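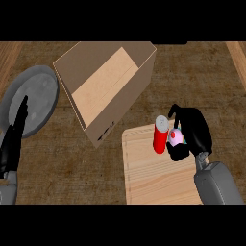
Maysoun Haddad had been arguing with a thumb for most of the morning when I got to Clunomdale. "It wants to go under," she told me before I'd even sat down, "and I want it to go over." She meant the thumb on the right hand of a two-armed robot, which she was running in simulation on the bigger of her monitors. I said hello. She said hello, pushed a chair at me with her foot, and started the run again.

I'd come to talk about hands. Haddad tests them for a living, and since August she's been comparing two models that her team might end up buying: the Sokton, which is long-fingered and skinny, and the Kaczorowski, which has a fatter palm and (her words) "the grip of somebody's aunt at a wedding." She does nearly all of it on a computer first. The real hands get their turn later, down the hall, and by then she likes to know what she's going to see.

I asked why she doesn't just go down the hall now. I mean, the hardware's right there!

"Because I'd get maybe a dozen good tries before lunch," she said. "Last night I left this going and came back to 835. And I didn't have to pick anything up off the floor."

Her tasks are pretty humble. Pick up a can. Pick up a can when something's right next to it. Put a thing in a box, take it out of the box. I'd been expecting something fancier, and I guess it showed, because she laughed at me. "Everyone's disappointed by the can," she said. "Then I let them drive, and they crush it."

So of course I asked to drive. She handed me the controllers, one for each arm, and I can report that I'm terrible. My left arm wandered off toward the middle of the table while I was busy looking at the right one, and I closed the fingers on nothing at all, twice. Haddad was very nice about it. She said most people forget they have a left hand for the first ten minutes or so.

The controllers are a whole comparison of their own, by the way. She started on a pair of handheld ones that she liked, then switched to the Skumum, a glove that reads each finger separately. "I wanted to love the glove," she said. "For a single object I do love it. But when you've got a few small things bunched up together, I overthink it. I start steering my pinky." She went back to the handhelds for the crowded setups and kept the glove for the rest, and she's noting down which is which so the scores don't get mixed.

What about the hands, then? Does she have a favorite?

She took a while over that one. The Sokton gets into tight places, she said, and it's lovely with anything flat. It also slips. Out of 231 tries on a cluttered board it dropped the object in 116 of them, and she reran the whole set in case she'd gotten the friction wrong. (She hadn't, or not by enough to matter.) The Kaczorowski holds on better but tends to grab the neighbors too. "You ask it for one thing and it brings you the family."

I wondered how much of that would carry over to real metal and rubber. She wobbled her hand in the air. "The dropping, I believe. The grabbing too many things, I believe. How hard it squeezes, ask me when I've broken something."

Camera placement is next on her list. She's been working from a high view looking down, and she suspects it flatters the bigger hand, as the palm hides a lot of what the fingers are up to. She wants to try one mounted at the wrist and run the same tasks over again, all of them, with both hands. I asked how long that would take and she just looked at the monitor.

We got coffee after that. When we came back she gave me the controllers again and told me to leave the left one alone this time.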